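Suture practice and home bench chat > Knots, tails and spacing

Interrupted stitches: are my tails too short?

tatadmont_tess
July 12, 2022

Hello all, long time reader, first proper post! I've been plugging away at interrupted stitches and I keep fretting over my tails. I trim them close as I hate them flopping over the next bite, but then I worry a knot will slip. Black thread on pale tissue shows up every little sin, doesn't it. Be kind (but not too kind).

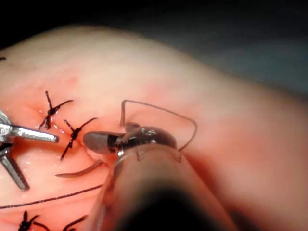

Re: Interrupted stitches: are my tails too short?

pumo
Posts: 2,094

Short? Some of those are fine and one or two are a bit leggy if you ask me. I'd pick a length and stick to it. I like 5 mm, all the way along, and I check before I start the next one.

ondberg60

Don't agree with pumo, sorry. Leave them longer while you're learning, you can always snip again later. What I'd look at is how you handle the tissue. Do you use the textured face of the jaws for everything? I try to keep them open and off the surface until I really need a grip.
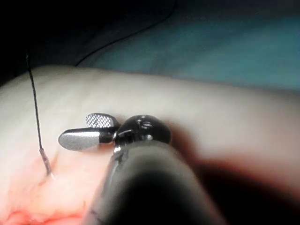 Jaws open, just over the surface

pumo

Fair point about the gripping, but I'm not budging on tails! Long ones get caught in the next loop and then you're picking away at it for ages.

tatadmont_tess

Ha, that's me, loops everywhere. It's the needle I find fiddly, getting hold of it at an angle I like and keeping the thread out of the way of the jaws.

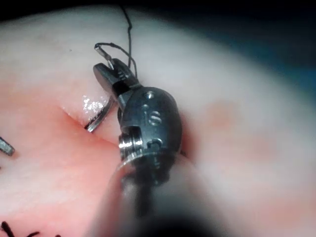
Needle in the jaws, thread looping above

aryee_b

Pull more thread through before you start the knot, then lay the loop down away from the needle. I did 2 rows a night like that all through December and my loops got much tidier. Tails, I'm with ondberg60. Leave them long for now.

pumo

Outvoted then. Still trimming mine.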